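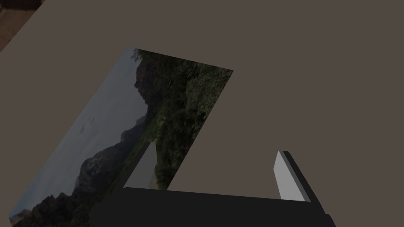

4.3 Recording Demonstrations in Simulation

This section covers the recording of pick demonstrations with the Gilley simulator and the Nimri wrist view. Complete workspace setup (section 4.2) before you begin.

1. Start Gilley and load the flat-object task. The wrist view opens in the left panel.

2. Select Reset Scene. The card is placed on the tabletop at a new position and angle. Part of the card may lie outside the wrist view. This is within the allowed range.

3. Check that the gripper is fully open. If the fingers are closed, press Open and wait for the status field to read READY.

4. Press Record. Logging starts with the next control step.

5. Move the gripper until the card edge lies between the two fingers. Keep the approach slow and continuous. Pauses longer than 4 seconds split the episode.

6. Lower the gripper, close the fingers, and lift.

7. Press Stop. Mark the episode Success or Failure. Unmarked episodes are not exported.

8. Repeat steps 2 through 7 until the session counter reaches 58.

CAUTION: Do not change the wrist camera angle during a session. Episodes recorded at different angles cannot be merged into one Brorkix file.

NOTE: The printed picture on the card is chosen at random at each reset. Do not reset again to get a plainer one. The training set needs cards with mixed content, including landscapes where dark areas of the print come close to the gripper in tone.

NOTE: Keep failed episodes. The Viratmont trainer reads the Failure mark and leaves them out of imitation training, but uses them for the grasp classifier.

Checking the export

Select File, then Export to Brorkix. The log window lists the number of episodes written and the number skipped. The reference set supplied with this release holds 1,949 episodes and can be used to compare file structure. If the skipped count is above zero, open the episode list, sort by Mark, and complete the blank entries before exporting again.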